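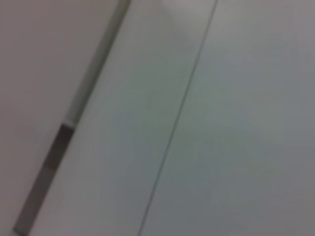 Clear pouches have changed how I deal with paper at home, and I want to show you how I set mine up, start to finish! I came to them with a closet full of warranty slips, school forms, knitting patterns and vet bills, nearly 600 loose sheets in all, and I got through the lot in one long February afternoon. You need a place to work before anything else. Go for something pale and plain, like the gray-white surface I have here with the pinkish-beige running along one side of it. Clear plastic all but vanishes on a busy tablecloth, and so do receipts. On a light, flat background you can spot a stray stamp or a tiny folded coupon right away.

What you'll need

Clear pouches or folders, letter size or a little bigger
A soft dry cloth
A pencil and some slips of plain paper
A recycling bag and a shredding bag
A box or drawer where the pouches will live

As for how many pouches, I bought a pack of 40 from a stationery shop in Tronden and I still have a good stack left over. Start small. You can add more once you know what your piles look like, and believe me, they won't look the way you expect.

Step 1: Make rough piles

Tip everything out and sort fast. Big, loose groups are fine at this stage: house, car, health, school, pets, hobbies, mystery. Mystery will be the tallest pile for the first half hour and that's completely okay. Don't read anything yet! I lost a good chunk of time to an old letter about a ferry timetable, and I don't even live near the ferry any more.

Take out staples and paper clips as you go. They leave dents in thin plastic, and they catch on the next sheet every single time you pull something out.

Step 2: Thin the piles

Now you can read. Anything you can print again from a website goes in recycling unless it has your name or account number on it, in which case it goes in the shredding bag. Manuals for things you no longer own can leave too (I had three for a bread machine, and no bread machine). Check with whoever does your taxes before you throw out anything to do with money. The rules vary a lot from place to place.

Step 3: Pick your colors

My favorite part! Pouches with a colored edge are so much easier to live with than plain ones. The plastic is see-through, so the top sheet does most of the labeling for you, and the strip of color tells you which family it belongs to. I use green for anything to do with the house, and a bright green at that, one I can pick out from across the room. Red is health, blue is school, yellow is all my hobby stuff. If you can only get one color, put a different colored slip of paper inside each group and you'll get most of the same effect.

Step 4: Flatten and wipe the pouch

New pouches can cling to themselves. Lay one down flat and smooth it from the middle outward with your cloth. Then take hold of the colored edge at both ends and pull gently, just enough to get the waves out of it. If the edge is lying straight, the paper slides in without buckling at the corners.
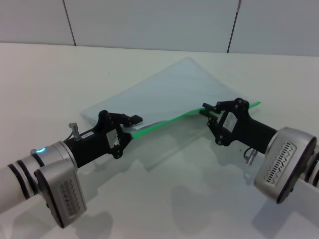
Go easy with the pulling, though. Thin plastic will stretch if you tug hard, and once an edge has gone wavy I've never managed to get it completely flat again. Two hands, one at each end, and a light touch. Turn the pouch so the opening is facing you and lift the top layer a little with your thumb. If it's really stuck, slip a sheet of plain paper in first to separate the layers, then pull it out again.

Step 5: Fill it

Tap the papers into a neat stack and slide them in together, with the newest or most important sheet facing out. Keep it thin. Once a pouch starts to bulge, split it in two. Small things like receipts should go onto a backing sheet with a dab of glue stick, or they'll all slide down into one corner and sulk.

Write the title on a slip of paper in pencil and tuck it in at the top. I used to write straight on the plastic with a marker, and I had some very smudgy pouches to show for it. Pencil slips can be swapped in a second.

Step 6: Put them away standing up

Flat stacks slither! Stand the pouches in a box with the colored edges at the top, like records in a crate, and flip through until you hit the one you want. Put the ones you use every month at the front. Mine sit in a deep drawer, and the back third is all knitting patterns, including a huge lacy shawl called Urance that I'm going to cast on as soon as I finish these socks.

Keeping it going

I keep one empty pouch by the front door for incoming mail. When it's full, I sit down with a coffee and sort it into the others, and it takes me less time than drinking the coffee. School letters are the worst for piling up, so those get checked every couple of days during term. If a pouch gets cloudy, wipe it with a barely damp cloth and leave it open to dry fully before any paper goes back in.

Next up for me is the photo drawer. I'm guessing 2,000 prints, and I've already picked out purple.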